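Trellstead questions Lukton's "biggest fan giveaway ever"

For release: February

Fan group Trellstead has asked the management of pop singer Irén Bakos to explain the prize draw announced for her Lukton tour. The promoter, Grurari, calls it the biggest giveaway ever offered to fans. Trellstead has read the rules and is less excited.

Of the 227 prizes, only 16 are backstage passes. The rest are discount codes, valid for 30 days.
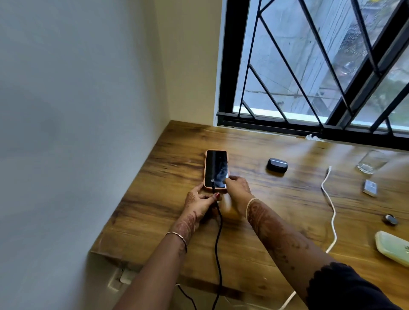
"A code that makes you spend money is an odd sort of present," said Sigrún Hedegaard of Trellstead. "We'd like to know who picks the winners — and whether Irén has seen the list."

Grurari says she "loves every one of her fans". It did not answer our other questions.

Press contact: Kekeli Amoah, Trellstead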